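Unit 6 handout: Automation at the packing bench

Read this before the seminar. It goes with the reading on job design from last time, and the discussion points at the end are what we will work from.

## The case

Davden packs small household and gift sets for other firms. Its site at Jamgate employs 43 people, and 16 of them work at the hand assembly benches. The work is short-cycle: take a board or tray, put a few parts on it in the right places, check it, pass it along. Orders change often. Over 276 different sets went through the benches in the year before the trial.

Management had looked at automation twice before and dropped it both times. A fixed machine needs long runs of the same product, and Davden rarely has them. The third attempt used two-armed robot cells supplied by Elanis, which are taught a task by people guiding the arms through it many times over. The first cell went in during July.

## What the cell does

The arms share one table and work over the same area, so they can hold and place together – one steadies a part while the other fits it. Items wait in a row on the far side and the job is done in the middle. The lighting is controlled, and the cell is closed in with black fabric so that daylight and people walking past do not affect the cameras.

Compare this with a hand bench, where the worker sits facing the job, with neighbours to either side and a view of the line. 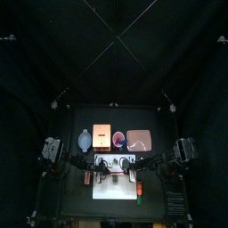 ## What changed for the bench workers

**Tasks.** Four of the bench workers moved to the cell full time. Their job is now to teach it, load it, reset the table between attempts and decide whether a result is good enough. Most of the handling they used to do is still in the job, but it comes in short bursts between spells of watching.

**Skill.** The teaching work depends on bench experience. People who had packed for years gave cleaner demonstrations than the engineers did, and the supplier asked for them by preference. The site had no grade for this work. It was paid at the bench rate for the first 27 weeks, and the union raised it as a grievance.

**Pace.** At the benches, pace was set by the group. At the cell it is set by the arms, which are slower than a person but do not stop. Workers reported less strain in the wrists and shoulders. They also reported being more tired at the end of a shift, and put this down to long periods of attention with little to do.

**Contact.** The cell is apart from the line and the inside is dark. Two of the four asked to rotate back to the benches for part of each week. This was agreed and is now the normal pattern.

## Terms to know

- **Residual tasks:** work left to people after the rest has been automated, often because it is awkward and not because it is important.
- **Tacit knowledge:** what a worker knows how to do but finds hard to put into words.
- **Deskilling / reskilling:** loss or gain of skill in a job after a change in method. Both can happen in the same job.
- **Monitoring load:** the effort of staying alert to a process that mostly runs without you.

## For discussion

1. Which parts of the new job are residual tasks? Is teaching the arms one of them?
2. The workers' demonstrations stay with Davden after they leave. Should that affect how the work is paid?
3. The rotation was asked for by the workers and was not in the original plan. At what stage could it have been foreseen?
4. Compare Davden with the Thái garment case from Unit 4. In which of the two did the workers have more say, and over what?

Bring a page of notes on question 2. The essay title for this unit will be based on it.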